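The Case for the Ordinary Counter
Opinion, Pitau Home Automation Society
14th July

The Society has been asked to state a view on where members should set up a home-built arm once it leaves the assembly bench. The draft guidance circulated in March recommended a bare test table with matte surfaces and a plain backdrop. It is the view of this paper that the recommendation should be withdrawn, and that an ordinary kitchen counter, left as its household keeps it, is the better place for most of the work.
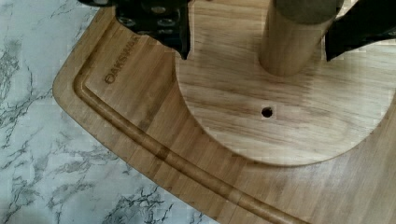

A wooden post and base on the cutting board, with the fingers on either side. 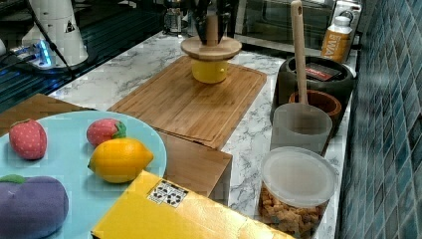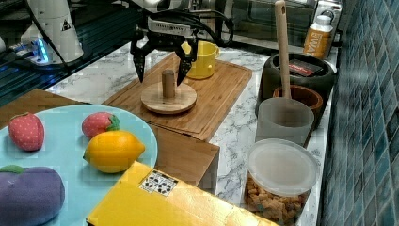
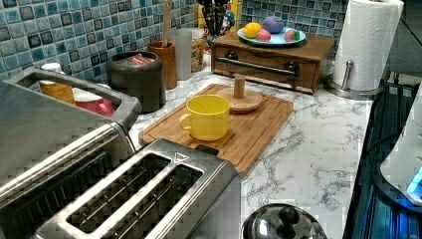
Marble pattern, tile and stainless steel along the counter.

One reader of the March draft has written to say that a cluttered counter teaches the builder very little, as a failed grasp could be blamed on the light, the tile, the board or the arm itself, and a beginner would have no means of telling which. The same letter asks whether the Society is prepared to see members give up a family kitchen for an entire winter.

Both points deserve a proper answer. The first is correct as far as it goes. A builder who has never closed a gripper on anything should begin with one object on one plain surface, and should stay there until the joints return to their home position reliably. The March draft was sound on calibration and those pages should be kept. Its error was to treat the plain table as the place where a project is also finished. Members who followed similar advice at the Flemness shared workshop produced arms that performed very well at Flemness. Several were then taken home and could not find a mug.

The difficulty is partly one of surfaces. Polished metal returns a reflection that moves when the arm moves. Glossy tile does the same on a smaller scale. A veined countertop presents the vision software with edges that belong to no object, and a pale wooden item on a pale wooden board presents it with almost no edge at all. A builder may spend months on a matte grey table without meeting any of these conditions, and every one of them is common in the homes where our members live.

It is also a matter of height. Boards sit on boxes, plates sit on boxes, and hardly any surface in a working kitchen is level with the next. An arm that assumes one table height will press its fingers into the first raised board it meets. The Nelley branch reported 17 damaged fingertips last year, and its own summary put most of them down to a height that had been entered once and never checked again. Fingertips are cheap. The evenings spent printing and refitting them are a cost the draft did not consider.

As to giving up the kitchen, the Society should be plain with its members. An arm on a counter is an imposition on everyone who uses the room. The household must agree to it beforehand, and the agreement should cover hours as well as space. Cooking and arm work should not take place at the same time. Sharp items ought to be moved out of reach before power is applied, heating appliances should be switched off, and cables should be routed where they will not be caught by a sleeve. The stop control must be within reach of the person supervising, and that person must be an adult who remains in the room. None of this is difficult, though it does require someone to say it aloud and to repeat it in the second month, when habits have slackened.

Soft objects have a place here too, and the paper would encourage their use. There is a tendency among experienced builders to regard plush fruit as unserious. A plush lemon forgives a gripper that closes too far, and it does not roll into the sink and crack. A wooden post is less forgiving and therefore more informative, and the mug, with its handle, is harder again. Members would do well to work through such a sequence before attempting anything made of glass.

On the question of money, the Society currently sets aside $4000 a year for test equipment. Under the March draft nearly all of it would have gone to tables, backdrops and lamps, to be installed at Flemness and booked in advance. With 18 active builders in the region, a booking system of that kind would favour those who live nearby and are free during the day. The Orlandini project, which lent out calibration targets and spare fingertips by post for two seasons, reached members in towns that have never had a workshop. Its costs were modest and its records were well kept. The paper favours reviving it and extending it to include a printed log sheet, on which a builder would note the lighting, the surface and the objects used each time a setting is changed.

The log sheet is where the reader's first objection can best be met. If a grasp fails on a busy counter, the builder who has recorded the conditions can alter one of them and try again. Draw the blind, or turn the board, or take away the shiny item behind the target. The extra work comes to 5 minutes in an evening. A member who declines to keep the log will indeed learn little from the clutter, and for that member the plain table remains the sounder choice.

There will be builders for whom a kitchen is out of the question, including those in rented rooms and those with small children. A laundry bench or a garage shelf will serve, provided the everyday things on it are left in place. The guidance should say so in its first paragraph. Members who wish to comment on the revised wording may write to the Society's office in Pitau, and letters describing failures will be read with the same care as letters describing success.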